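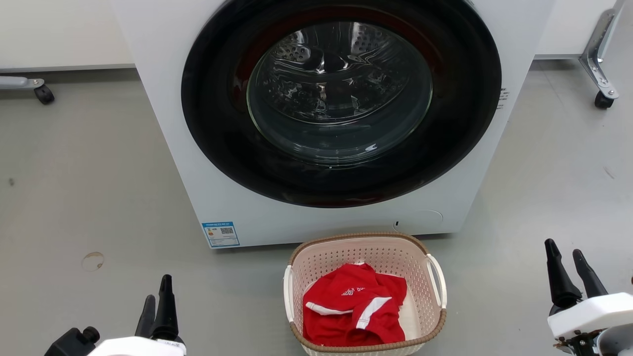

Figure 3. Laundry station at the Sorkness site, seen from the head of the robot. The basket stands in front of the washer with a red garment inside; the door appears closed.

4.2 Changes in task allocation at the laundry station

The laundry station was the first work area at Sorkness to be shared between staff and a two-armed robot. Before the change, one attendant per shift carried out the whole cycle: collecting baskets from the residential floors, sorting, loading, selecting a program, unloading and folding. After the change, loading and unloading were assigned to the robot, and the remaining steps stayed with the attendants. Figure 3 shows the arrangement at the point of loading, with the basket placed directly in front of the machine and between the two grippers.

The division followed the job descriptions already in use at the site, in which "machine work" and "hand work" were listed separately. Attendants interviewed for this study did not regard the two as separate. Tia Wainwright, who had worked in the laundry before and after the change, described loading as the moment when she checked the wash a second time. Pockets were felt, sleeves were turned out, and items that had been sorted wrongly were put back. None of these checks appeared in the written procedure. When loading moved to the robot, the checks had to be done earlier, at the sorting table, and the time allowed for sorting was not changed until the second month of the trial.

Color sorting shows the effect most clearly. The basket in Figure 3 holds a red garment with white trim and, at its right side, some white fabric. Under the old routine an attendant would have decided at the door of the machine whether such items could share a load, taking into account the program and what she knew of the garment. Under the new routine the decision is made when the basket is filled. The control software, supplied by Jedeck, treats the contents of a basket as one load and does not reject items by color. Responsibility for a mixed load therefore rests with the person who filled the basket, who may be on another floor by the time the cycle begins.

Staff responded by writing the intended program on a paper slip and handing it over with each basket. The practice was started by Ese Ogundipe on the early shift and adopted on the late shift within the same month. It was later replaced by an entry in Anura, the scheduling system used for the rest of the building. The entry took longer to make than the slip, and several attendants continued to write slips in addition to it. Both records were kept during the observation period, and we used the slips to check the log when the two differed.

4.3 Position and floor space

The robot requires the basket to be within reach of both arms and clear of the swing of the door. Attendants were asked to set the basket down in front of the machine, centered, with its two handles to the left and right. In the old routine baskets were left wherever there was room, most often beside the machine. The new position blocks access to the door for anyone other than the robot. An attendant who wants to add a late item must first move the basket, which the system registers as an interruption and which has to be cleared at the terminal.

Interruptions of this type were the most frequent entry in the log for December. Sándor Kocsis, the shift lead, initially read them as errors by new staff. Comparison with the slips showed that most were made by the longest-serving attendants, who were adding items they had found after the basket was placed. The reporting category was renamed from "operator error" to "manual addition" on Jan 8, 2025, and the entries were no longer counted in individual performance reviews. Two attendants mentioned the renaming without being asked about it.

4.4 Workload and skill

Bending and lifting at the machine door were the tasks most often named as tiring in the interviews held before the trial. They were named less often afterward. Walking was named more often. With loading removed from the role, attendants covered 3 floors per shift where they had previously covered 2, and the periods spent standing at the machine, which some had used to rest or to talk, were no longer part of the day. Beryl Sugden reported less pain in her lower back and more in her feet. She also stated that she saw her colleagues mainly at handover.

Supervision of the robot was added to the role without a change in pay grade. It included placing the basket, confirming the program, and deciding whether a stopped cycle should be resumed or finished by hand. Training for these duties was given by Yvonne Fothergill and was based on the Ko training manual, which covers stops and restarts but gives little space to fabric. Attendants considered the second subject the more difficult one to pass on. Under the old routine a new employee learned it by loading next to an experienced one. No equivalent period was set aside at the sorting table.

We do not claim that these changes would occur at other sites. Sorkness washes personal clothing, and the proportion of items needing individual attention is higher than in a laundry that handles only sheets and towels. The transfer of checks from loading to sorting is examined further in Section 5, where the log entries are compared with the record of rewashed loads.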